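그리퍼가 둥근 물체를 잡기 직전에 멈춥니다 (손목 카메라, 시뮬레이션)

Eoin Lenihan
8/29/19

집에서 소형 로봇팔을 만들고 있습니다. 관절은 Kotian 서보 5개, 제어 보드는 Coltis입니다. 실물 팔에 올리기 전에 주방 환경 시뮬레이션에서 먼저 돌려 보는 중인데, 대리석 상판 위의 둥근 채소를 집는 동작에서 계속 막힙니다. 접근까지는 되고, 손가락을 벌린 상태에서 닫기 명령이 나가지 않습니다. 로그에는 "target lost"만 남습니다.

손목 카메라로 위에서 내려다본 화면을 붙입니다. 손가락 간격은 물체보다 넓게 잡혀 있습니다. 상판 무늬가 복잡해서 윤곽 검출이 흔들리는 것 같기도 한데, 확신은 없습니다.

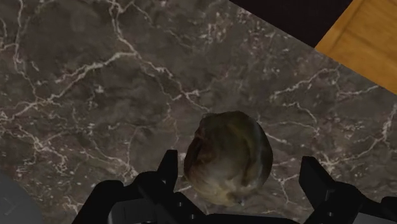 Ruairí Tierney
무늬부터 의심하는 게 맞습니다. 저도 Stuvell 그리퍼로 같은 증상을 겪었습니다. 흰 줄무늬가 많은 바닥에서는 에지 기반 검출이 바닥 선을 물체 윤곽에 붙여 버립니다. 순서대로 해 보세요.
먼저 상판 텍스처를 단색으로 바꾸고 같은 자세에서 다시 실행합니다. 닫기 명령이 나가면 검출 문제입니다. 그다음 깊이 값으로 바닥 평면을 빼고 남은 점만 쓰세요. 평면 허용 오차는 4mm에서 시작하면 됩니다. 손가락도 마스크로 지워야 합니다. 가까이 갈수록 손가락이 화면을 많이 차지해서 물체와 한 덩어리로 묶입니다.
단색에서도 안 되면 타임아웃 값을 보세요. 제 설정은 8프레임 이상 놓쳐야 lost로 처리합니다. 기본값 3은 너무 짧습니다.

gornau_user
그냥 조명을 밝게 하면 되지 않나요? 저는 Gornau 팔인데 그렇게 해결했습니다. 시뮬레이션은 안 써 봐서 모르겠습니다.

Eoin Lenihan
단색으로 바꾸니 바로 닫힙니다. 검출 문제가 맞네요. 평면 제거를 넣는 중이고, 손가락 마스크는 관절 각도에서 계산해 볼 생각입니다. 조명은 올려도 차이가 없었습니다.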